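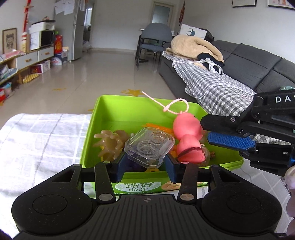

Mixed small toys in a lime-green snack box, ready for sorting.

Toy Box Swap: Frequently Asked Questions

What can I put in a swap box?
Squishy toys, rubber figures, beads, plastic strips and other small bits. Everything must be clean and in one piece. Torn squishies go in the rubbish, please.

Do I have to use a Trultness box?
No. Any rigid plastic box is fine, including old biscuit and snack boxes. You can leave the original label on. The box must weigh no more than 15 kg when full.

How do I wash squishy toys?
Lukewarm water and a drop of dish soap. Pat with a towel and leave overnight. Don't use the dryer. If the toy is still tacky, dust it with a little cornflour.

What about very small pieces?
Put them in a container with a lid before they go in the box. Small clear cases with separate wells work well for beads and doll shoes.

Are the boxes suitable for children under three?
No. We don't sort by age and most boxes contain choking hazards.

Can I include toys with strings?
Yes, if the string is shorter than 40 cm. Undo any tangles first or the whole lot comes out together.

Where do I drop off?
The Grasville depot, Unit 2405, side door. Colour of the box doesn't matter, but write your member number on the base.

Can I ask for a particular toy?
Not at the moment. Requests will open again in June.

Last updated March 12, 2024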